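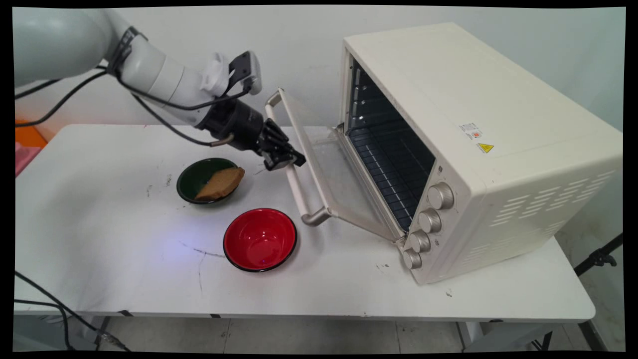

Print this page
E-mail this page

Sumbridge Water Completes First Phase of Grondeslow Meter Replacement

New meters in service at 1,434 addresses; second phase begins in July

GRONDESLOW - The Sumbridge Water District has finished the first phase of its residential meter replacement program in the Grondeslow service area. Crews installed new ultrasonic meters at 1,434 addresses, replacing mechanical units that had reached the end of their rated service life. The second phase covers Troltside and the streets north of the Yeom pump station and is scheduled to start in July.

The program will replace 3,000 residential meters in total. Commercial and irrigation meters two inches and larger are handled under a separate contract and are not affected by this schedule.

The mechanical meters being removed use a rotating disc to measure flow. The disc and its chamber wear with use, and a worn meter tends to under-record at low flow rates, such as those produced by a dripping faucet or a leaking toilet valve. The replacement meters have no moving parts in the flow path. They calculate volume from the time a sound pulse takes to travel with and against the current. District bench tests on a sample of removed meters found the largest errors at the lowest test rate. Errors at normal household flow rates were within the limits set by the district's own meter policy.

"Most of the old units were still reading normal household use correctly," said Morena Ferri, metering and distribution manager for the district. "The loss was at the bottom of the range. That water was being pumped and treated and did not show up on any account, and it made it harder to find leaks on our side of the meter."

During the first phase, crews also found 530 meter boxes that needed work before a new meter could be fitted. The most common problems were cracked lids, boxes filled with silt, and curb valves that would not close fully. Box repairs were made at district expense. Where a curb valve had to be replaced, the interruption in service was longer than the standard visit, and the customer was told before the water was shut off.

Each new meter stores hourly readings and sends them by radio once a day to a receiver at the Yeom pump station. The receiver forwards the readings to the billing system in Sumbridge. Estimated bills, which the district issued when a box was flooded or blocked by a parked vehicle, will no longer be needed at addresses with a working radio link. Where the signal is weak, a technician will continue to collect readings on foot until a repeater is in place. Two repeaters are planned for the low section of Troltside along the creek.

Second-phase schedule

Work in Troltside will proceed from the east side of the service area to the west. Customers will receive a door notice before the crew reaches their street. The notice gives the work window and a phone number for rescheduling. Crews work from 8 a.m. to 4 p.m. and do not need to enter the home. Vehicles should be moved off the meter box, and shrubs or ground cover should be cut back far enough to allow the lid to be lifted.

Water is off for less than an hour during a standard replacement. After service is restored, the district recommends opening an outside hose connection first and letting it run until the flow is steady. Discolored water or trapped air may be present for a short time - both should clear with flushing. Customers who use medical equipment connected to a water line should call the metering office as soon as the door notice arrives so that the visit can be arranged in advance. 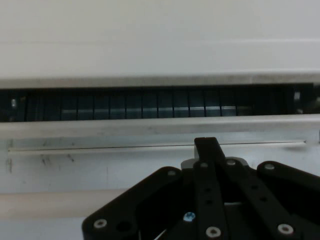 Will the new meter make my bill go up?

Rates are not changing as part of this program, and most households should see little difference. An address with a slow leak that the old meter did not record may show higher use, and the district will review the hourly readings with any customer who asks.

The final reading of each removed meter is recorded by the installer and printed on the next bill next to the starting reading of the new one. Removed meters are held in storage for one full billing cycle in case a reading is disputed. After that they are drained, sorted, and sold as scrap brass. Proceeds are credited to the meter replacement fund.

A customer who disputes a final reading may request a bench test of the removed meter while it is still in storage. The request must be made in writing and must include the account number. The test is carried out at three flow rates. If the meter is found to have over-recorded beyond the policy limit at any of the three, the account is adjusted and the test fee is refunded.

Hourly use data will be available to customers through the district's account page after the second phase is complete. Until then, printed use records can be requested from the metering office. The data is used for billing, leak investigation, and system planning. It is not shared outside the district except where required by law.

The program is funded from the district's capital reserve and does not involve new borrowing. A summary of first-phase costs, including box and valve repairs, will be presented with the annual capital report.

About the Sumbridge Water District

The Sumbridge Water District supplies drinking water to homes and businesses in Sumbridge, Grondeslow, and Troltside. It operates the Yeom pump station and the distribution system serving the three communities.

Media contact:
Morena Ferri
Metering and Distribution
Sumbridge Water District

Print this page
E-mail this page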